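Sorting small items into tubs on a butcher-block bench without marking the top

Posted in Storage and Workrooms, 24 July 2026
Radek Tóth

I have a light wooden worktop with a butcher-block grain. It gets used for sorting stationery and small packaged goods. The pens go in a small black tray at the back edge, next to a clear plastic box with the contents stacked in layers, and a dark blue mat stays nearer the front for anything that might scratch. The oil finish was redone in February and I would like it to last.

Two things I need to settle. Should the containers live on the bench permanently, or come off after each session? And is clear plastic worth having over opaque?
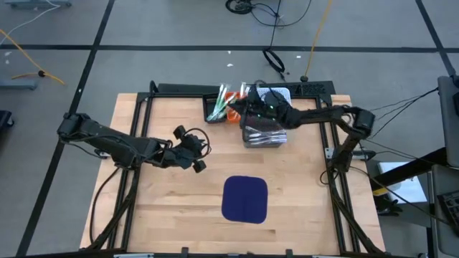
Mererid Sayce
Take them off. A tub that sits in one spot for months leaves a pale patch, as the wood round it darkens in daylight. Grit under the base does the rest. If they must stay, put felt pads under the corners and shift them when you wipe down. Clear boxes are fine for layered stock, but label the short end anyway.

Kendra Chisholm
just get a plastic table

Juraj Ševčík
I agree with Mererid on the patches, less so on clear plastic. Anything already in film wrapping looks much the same through a second layer of plastic, so a clear box gains you little there. I sort by container instead: a grey translucent bin for bulky things, an orange-red slotted basket and a black one for the rest. The three stand in a row towards the back, with the wrapped items in a loose pile in front until they are dealt with.

For the surface I use a cloth with an overlocked edge. Lay it flat before you start — a fold will tip anything narrow.

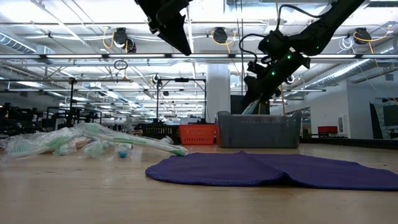 Slotted baskets shed small parts, so line them with card cut to the base, 3 mm short on each side. Pens are better kept in a tray with solid walls. As to the finish, a light rub with 1,000 grit and a thin coat of oil will deal with most scuffs, provided you go with the grain and leave it overnight.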